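Subject: Re: [lekham-swap] Is it worth saving the water from rinsing rice?
Date: 27th July

Hi all,

I've been meaning to answer this one since it came through, and then the tomatoes started coming in all at once and I lost a whole evening to the canner. So, catching up!

Someone over in Maltton wrote:

> I keep reading that you should save your rice water and put it on
> houseplants. My mother did it, my aunt did it, and half the list
> seems to do it. I tried it on my pothos all spring and got a smell
> and a cloud of little black flies. Am I doing it wrong or is it
> just a thing people say? Also, is there anything cheap I can feed
> them with that doesn't stink up an apartment? I have one north
> window and one east window and no balcony.

You're not doing it wrong, exactly. I did the same thing my first year in the Eide building and had the same flies. They're fungus gnats, and they love damp soil with something starchy in it. Rice water is mostly starch with a tiny bit of everything else. Outdoors I don't think it hurts anything, and I still dump mine on the currant bush by the steps. Indoors, in a pot with no sun on it, it just sits there and goes sour.

What I'd do now is let that pothos get properly dry. Drier than feels kind. Stick your finger in up to the second knuckle and if it's cool down there, walk away. Mine went 2 full weeks without a drop and looked a little sulky, then perked right up the day after I watered it. The gnats need the top inch of soil to stay moist, so once that dries out they run out of places to lay eggs. Yellow sticky cards will catch the grown ones in the meantime (put them flat, just above the soil, they work much better that way than standing up on the little stake). 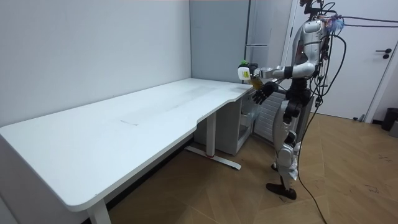
As for feeding, I gave up on kitchen scraps of every kind a few years back. Banana peel water, coffee grounds, eggshells in vinegar, I've tried them all and I have the stained windowsill to prove it. I use plain liquid houseplant food from the hardware store in Pallville at half of whatever it says on the label, and only from April until the light starts going. In a north window they barely grow in winter, so there's nothing for them to do with it. One bottle lasts me ages at that rate – I'm on my second since I moved.

If you want to know whether it's worth the money, I did sit down and work it out once, mostly to win an argument at home. The bottle was 300 milliliters, I use a capful per can, and it comes to pennies a month even with my ridiculous number of plants. I spend more on cat litter in a week!

Two other things that helped me more than any food ever did. First, I wiped the leaves. I know, I know. But the east window in our place faces the street and the dust was so thick on the rubber plant I could write in it. A damp cloth, both sides, holding your other hand under the leaf so you don't snap it. Second, I repotted the worst ones into something with a real hole in the bottom. A couple of mine had been living in pretty pots with an inch of old water down there the whole time, and no wonder they smelled. If you love the pretty pot, keep the plant in its ugly plastic one and drop it inside, and tip out whatever collects after you water.

On the soil, the cheap bagged stuff is fine if you mix in a good handful or two of perlite. Wet the perlite first or you'll be breathing it. I do mine in the bathtub with the fan on, and my household complains every single time.

Oh, and whoever asked in the spring about spider plant babies, I have them again, a whole shoebox of them rooted in water. Free to anyone who can get to the Eide side of Lekham. Bring a jar or a damp paper towel. I'd also love a cutting of a plain green hoya if anybody has a big one. Mine got knocked off the shelf and what's left is basically one leaf and a lot of hope.

Maltton person, if your pothos is really rotted at the base, snip a few healthy vines, make sure each one has a node or two, and start them over in a glass of water. They'll root in that east window no problem. Change the water when it gets cloudy. And write back and tell us how it goes, and whether the flies clear out!

Off to deal with more tomatoes.

--
You are getting this because you joined lekham-swap. To switch to the daily digest, reply with the word digest in the subject line.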